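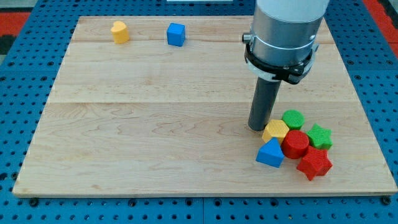

Pristbridge Shared Workshop
Arm Build Group: Minutes, July 2025
In the chair: Siham Hegazy
Minutes: whoever sat nearest the laptop

Search minutes Go

1. Last meeting's minutes
Approved after the word "smooth" was struck from the account of the homing routine.

2. The pusher
The gray rod stays. Flekton wants to go back to the two-finger gripper and was asked which two fingers, the old pair having been stepped on. Siham reminded the group that the job is pushing blocks into a pile and that a stick is good at this. Rod height above the board is still set by eye. Agreed to write the number down next time it's right.

3. The board
Pavlović reports that the wooden board moves when the arm leans on it. It was suggested that we bolt it down, given that the table underneath is more hole than table. Pavlović would prefer clamps, as he glued up the board himself and has feelings about drilling it. Clamps it is, until the first one gets hit.

4. Blocks
The current set is hearts, stars, cubes, cylinders, a hexagon and a triangle, in four colors. Stars remain a pain. They turn when pushed on a point and the planner then acts surprised. Rollo proposed dropping them. Siham said the stars are the only interesting part. Left in.
Rollo also asked if we could sand the ridges off the prints. He may sand as many as he likes, on his own time, and not on the board.

5. Push log
We have 169 pushes on file. Of these, 12 have no label because the person labeling went to get a sandwich. They will be relabeled or thrown out. Discussion of which took longer than relabeling them would have.
File names: please stop using "final."

6. Far-side blocks
The planner loves a crowd and ignores anything sitting by itself at the back. Flekton thinks the cost term is too harsh on long moves. Pavlović thinks the arm is lazy. Flekton to halve the term and rerun with the heart and a cube placed well away from the rest.

7. Money
Filament is low in yellow. The jar has enough for one spool if no one looks at the cable bill.

8. Any other business
The emergency stop is not a coat hook. This was minuted last time too.

Actions
Flekton: cost term, rerun.
Pavlović: clamps.
Rollo: relabel the 12, order yellow.
Siham: write down the rod height.

Next meeting same time, same bench. Bring your own chair if you want one with a back.

Contact the workshop | © Pristbridge Shared Workshop | Back to top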